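The Pale Blue Dish: A Little Gallery

Anyone who has ever chatted with me over coffee knows I have a weakness for pale blue dishes, and on 14th December I got to spend a good long while with one at the Gilton workshop. Ji-hoon Sung was kind enough to let me wander in and out with my notebook (and my scarf, and my thermos, and far too many questions!), and I came home so happy that I had to put a page together.

I have always believed you should start by looking straight down into a dish, the way you would right before the soup goes in.
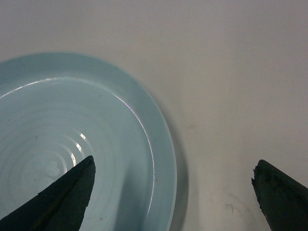
My grandmother kept hers on a high shelf and only brought them down for company, so I suppose I was raised to think of this color as something special. Mine at home came from a market stall and cost me $14, and I have never once regretted it. Da-eun Min tells me I should really be using it for bread dough, and she may well be right.

Glaze is what gets me every time, I'm afraid. I could stand there tilting my head this way and that until someone politely asks me to move along.
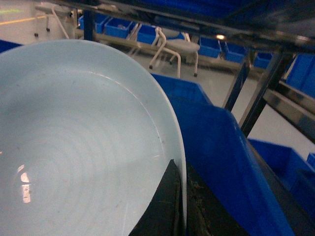
Light blue glaze beside the much brighter blue of the storage bins.

Now, I do love a proper storage crate too, and I won't hear a word against them. They stack, they have a good place to put your hands, and they look cheerful doing it. One of these was looking after a water bottle. 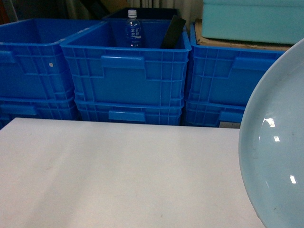
Out on the Floor

Step back a little and there is a whole big room to enjoy, with the white table on its small black caster and the roller conveyors stretching away behind it, all silver and zigzags.

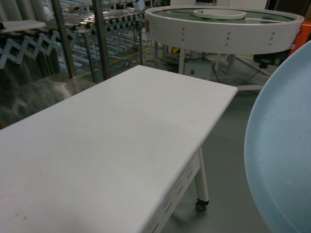
I stayed until my thermos was empty, and Ji-hoon has already said I may come back. If you have a favorite blue dish of your own, do write and tell me about it, as I'd love to hear where you found it.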